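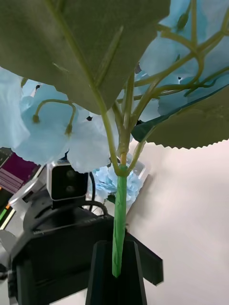

The flower room at Trikville now has a full stock of artificial stems for the first time since we opened the arranging program, and I could not be happier to be writing this report. When your grant came through in August, we were still borrowing silk roses from the chapel closet and sending people home when we ran short. Now there are hydrangeas! We went with a pale sky blue for the heads, on bright green plastic stems that fork near the top, with big olive-green leaves that have real-looking veins in them. Shagufta Virk picked them over two other samples because the petals are wide and soft and have a little light coming through, and the people in her sessions love to touch them before they start.

Report to the Wovevard Fund, second period
Prepared by Noreen Ghauri, program lead
2018-01-14

What we bought
The order went to Awan, who gave us the school rate and replaced one carton that came crushed. We now hold 618 stems in all. Most are the blue hydrangeas, and the rest are greenery, a white filler flower and a few long grasses for the tall vases. We also bought floral tape, wire cutters with padded handles, and 25 heavy-bottomed vases that are very hard to tip over (we tried). The old wobbly ones went to the rummage sale.

Who came
The sessions had 117 people on the books this period. A good share are older adults from the apartments on the hill who come with a friend or a daughter. The afternoon group is mostly people getting their hands working again after a stroke or surgery, and that is the group that grew fastest. Haris Ansari moved his hand exercises into the first part of their session, so the same people warm up, have tea and then go straight to the flowers. Several of them told him they do more bending and reaching at the flower table than they ever do with the rubber putty.

One thing I want to tell you about is the long spray that now stands by the window. It was built over three sessions by the afternoon group, each person adding a stem and turning the vase for the next. It leans to the left and everyone is very proud of it. Please come and see it if you are passing through.

What we changed
In the first period we handed out stems straight from the carton and told people to begin. That was too much at once. Now Danica Hubáček sorts the stems ahead of time by length and puts them in open tubs, short ones nearest the chairs. She also opens up the heads and bends the leaves outward, as they come packed very flat and look sad until someone fusses with them. It takes her most of a morning. We would like to pay her for those hours next period, and there is a line for it in the budget sheet.

We also stopped using foam in the vases. It crumbled, it got under fingernails, and a stem pushed in at the wrong angle would not stay. Chicken wire folded into a loose ball does the job much better and can be used over and over. Adi Kusuma bent all of ours and filed down the ends.
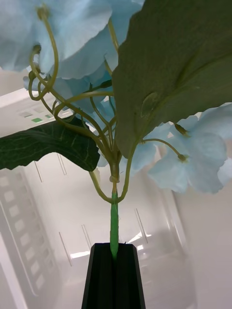

Do the artificial stems hold up to this much handling?
So far they hold up very well. The heads come off now and then if someone pulls from the top, and a dab of glue puts them back. The weak place is where the side branches leave the main stem, so we wrap that part with tape when it starts to feel loose. We have thrown out very few, and we save the leaves from those for the small table pieces. Dust is the bigger nuisance. We wash the stems in cool water with a drop of dish soap and hang them head down over the utility sink.

Money
Stems and vases came in under the estimate. Tape, wire and tools came in a little over, mostly the padded cutters, which cost more than the plain ones and are worth every cent. Tea and cookies are paid for by the host site. We have not touched the amount set aside for the spring display and ask to carry it forward as planned.

Still to do
The storage shelves are late. The cartons are stacked along the back wall for now and the people using walkers need that space, so this is first on my list. I have asked for a firm delivery date and will pass it on when I have it.

We also want a wider choice of color. Blue was a great start, but Shagufta has had steady requests for yellow and for something dark red, and one gentleman asks for orange every single time he comes. A small mixed order would take care of all of them.

Last, the instruction cards. Haris wrote a set called Filler, after the white flower everyone reaches for last, with one simple arrangement on each card in large print. The first 2 cards are being tried out now. People are already marking them up with better ideas, and those will go into the next printing. I will send you a full set with the spring report.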